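负压稀相气力输送管道的安装与首次调试操作指南

编制单位：托利萨德（Tollisard）散料工程部
编制：Marcelino Batista　审核：Benedicta Amegashie
修订：2022年4月

一、适用范围

本指南适用于以罗茨真空泵为气源的负压稀相输送系统，物料为干燥、自由流动的粉料或颗粒料，包括塑料粒子、面粉、碳酸钙等。正压系统及密相系统的安装要求另行规定，不得参照本指南执行。

二、安装前的准备

1. 核对管道布置图与现场实际尺寸，确认吸料点、过滤接收器、真空泵的位置与图纸一致。
2. 检查每根管子的端口，清除毛刺和切削残留物。管口内缘有台阶的，应重新倒角后使用。
3. 核对弯头数量。本指南所述标准线路的弯头总数不得超过9个，超出时应将线路图退回设计部门重新核算压降。
4. 确认过滤接收器的滤袋材质与物料相符，滤袋袋笼无变形。
5. 所有参与安装的人员应完成现场安全交底并签字。

三、管道安装

管道应先装水平段，后装垂直段。吸料点之后须保留一段直管，使物料在进入第一个弯头之前得到充分加速，直管长度按布置图标注执行。两个弯头不宜首尾直接相连。

管段之间采用Fulik压紧式接头连接。安装时，将两侧管端插入接头，使管端在接头中部对齐，再交替拧紧两侧螺栓。不得先将一侧完全拧紧。接头内的接地片必须与两侧管壁接触；管壁有涂层的，应在接触部位打磨至露出金属。

支架应固定在建筑结构上，不得借用其他工艺管线。弯头前后各设一个支架。垂直段的重量由底部支架承担，中间支架仅作导向。

四、过滤接收器与旋转阀

接收器就位后应校正垂直度，然后连接下部旋转阀。负压系统中旋转阀的漏气方向为由下向上，漏气量过大会阻碍物料下落，因此安装前须用塞尺检查转子与壳体的间隙，并将数值记入安装记录表。间隙超出铭牌范围的阀门不得安装。

反吹气源接入前，应先吹扫供气管，再连接脉冲阀。反吹压力设定值为550 kPa，由调试人员在控制柜上锁定。

五、真空泵

真空泵应安装在接收器的清洁空气侧，泵前设安全过滤器和真空泄放阀。泄放阀的动作值设为表压负26 kPa。首次启动前依次完成以下工作：

（1）按泵体油标加注润滑油，停机状态下油位应在油标中线；
（2）手动盘车，转动应均匀无卡滞；
（3）点动电机，确认旋转方向与箭头一致；
（4）拆除进口管内的临时滤网之前，空载运行一个班次。

六、空载调试

关闭全部吸料点，启动真空泵，观察真空表。读数应平稳上升，直至泄放阀动作。泄放阀提前动作或不动作时，应停机重新设定。随后打开距离最远的吸料点，记录该点开启后的系统真空度，作为以后判断滤袋阻力和管道泄漏的基准值。

检漏时可沿管线逐个接头听声，对可疑部位使用薄纸条检查。发现泄漏的接头应松开后重新对中，不得以胶带缠绕处理。

七、带料调试

带料调试由Philomena Abubakari负责的调试组到场后进行。给料量从设计值的一半开始，稳定后逐级增加。每一级应记录真空度、电机电流和接收器压差三项数据。设计输送量为每小时4,000公斤的线路，达到设计值后应连续运行，直至三项数据不再变化。

停机顺序为：先停给料，待管内物料排空、真空度回到空载基准值后，停真空泵，最后停旋转阀。反吹系统在真空泵停止后继续运行数个周期。

八、常见异常及处理

真空度持续升高，输送量下降：多为给料过量或弯头处积料。应立即停止给料，保持真空泵运行以清空管道。清空后仍不能恢复的，检查吸料点补风口是否堵塞。

真空度偏低，物料在水平段沉积：检查接头密封、接收器检修门和旋转阀间隙。

接收器压差升高：检查脉冲阀是否逐个动作，再检查滤袋。物料受潮结块时，应更换滤袋并排查吸料点的进风来源。

电机电流波动：检查皮带张力及泵前安全过滤器。

九、记录与移交

安装记录表、空载基准值和带料调试数据应一并移交使用单位，副本由散料工程部存档。首次年度复检安排在10月，复检项目与第六节相同。对本指南内容有疑问的，请联系技术文件管理员Ama Akpalu。
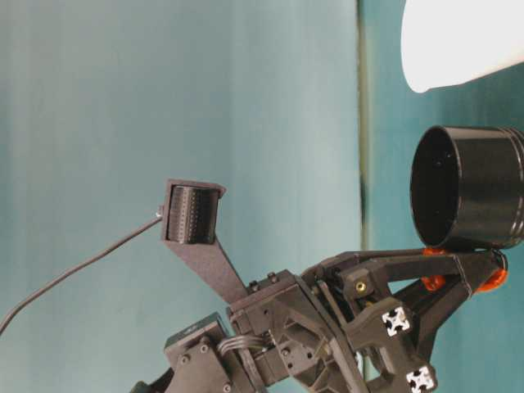
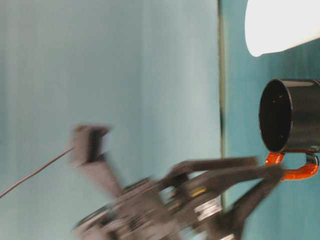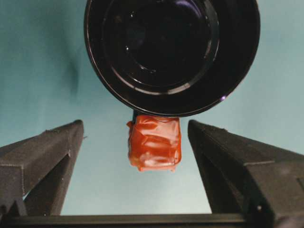

图1至图3：同一地点拍摄，三幅中均可见黑色物件。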